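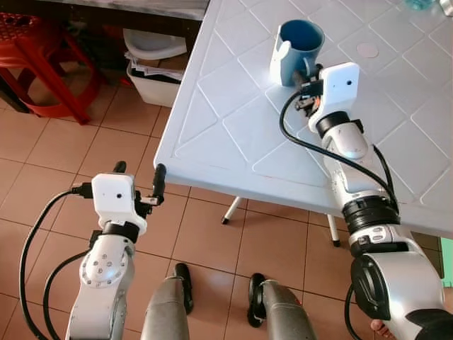

How many demonstrations do you need before a robot learns a simple tabletop task?

A couple hundred good ones will usually get a single pick-and-place task moving, and a few thousand spread over different objects and positions will make it dependable enough to be worth showing to anyone.

Home Reviews Grippers Software Guides Contact

Dridon two-gripper recording kit: review after 2652 episodes

Last updated March 20, 2022

I have wanted a kit like the Dridon for years. It's a pair of grippers with a camera built into each housing, a cable set, two handheld controllers for the operator, and a license for Fosta, the recording program. You bolt the grippers to the arms you already own, open Fosta, and start collecting. My last setup was webcams on zip ties and a script that crashed whenever the disk got busy, so I was ready to be impressed, and I was!

I paid $2985 for the full set. That's a lot of money for a home lab, and I put off ordering for a long time. I'd do it again tomorrow.

The wrist cameras are the best part. Each lens sits on the white housing and travels with the fingers, so every recording gets a close view of the grasp to go with the wider view from the head. On my old rig the hand blocked the head camera at exactly the moment I cared about. With the mug task (blue mug, white patterned table, right gripper coming in at the side) the head view gives me the arm and the table, and the wrist view gives me the approach. When I train on both, the policy lines itself up much better than it ever did from the head view alone.

Fosta is a pleasure too. You squeeze a trigger to begin an episode, squeeze again to end it, and then press one of two buttons for keep or toss. All the streams are saved with matching timestamps. I threw out 22 episodes for dropped frames over the whole run, and my old script could manage that in an evening. You can add a short text note to any episode, and please do it while you still remember what went wrong. I skipped this at first and later spent a whole weekend rewatching mug grasps.

The controllers feel light and quick. There's a little delay on very fast moves, but you learn not to make fast moves, and slow, even motion seems to be better training data anyway. My first batch was full of pauses and second tries, and the model copied every one of them - it would reach out, stop, think about life for a second, and reach again. I re-recorded that batch with a steadier hand and the hesitation mostly went away.

Some habits that worked for me:

Move the object between episodes, further than feels necessary.
Record the idle arm as well, even if it just waits there open. The model needs to learn that waiting is fine.
Leave the everyday clutter in the background. A policy trained in one spotless corner falls apart when a stool moves.
Stop when you get tired. My late-night episodes are noticeably worse.

Now the complaints. The cables are my biggest one. They leave the housings and loop down along the arms, and the clips in the box are too stiff to adjust once they're on. I swapped mine for soft fabric ties. The manual covers mounting on the McIntyre arm plate and hardly anything else, so I had to work out my own bolt pattern and drill an adapter. And export is slow. A full session takes almost 2 hours to convert on my laptop, so I start it and go make dinner.

Fosta also has no good way to compare operators. If a friend records half your episodes, their style gets mixed in with yours and you have to sort it out with notes. The company's forum says a tagging feature is planned for May, and I'll be first in line for it.

Even with all that, I'm recording more than I ever have, and having a great time doing it. If you already have two arms and you're stuck at the gathering-data stage, this kit gets you past the boring plumbing and into the fun part. I'm starting on bowls next, then lids, which scare me a little.

Comments (3)

plenton_workshop
We run the same kit at the Plenton makerspace. Agree on the clips, ours went in the trash. Did you have to recalibrate the wrist cameras after changing fingers?

reply from the author
I did, yes. It takes a few minutes with the printed board, and I'd recheck it after any hard bump too.

slowhands
Thanks for the bit about pauses. My model does the exact same stop-and-think thing and I was blaming the learning rate. Going to re-record this week.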